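2021-08-24

Oyster mushroom notes, Clakham spawn. All 10 jars were shaken this morning, and I'm so pleased with them - lovely thick white growth right down the sides, bar the 2 at the back of the shelf, which are sulking as usual. Marleny Alvarado thinks they want another week and I'm inclined to listen to her.
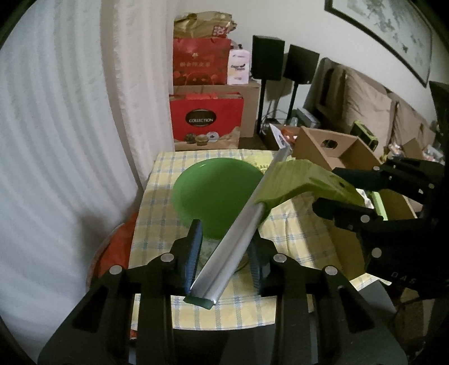

Straw next. I weighed out 222 g dry for each of the Bikton bags and left it soaking overnight, with a pinch more lime than last time. If the slow jars haven't caught up by September I'll tip them on the compost and start again.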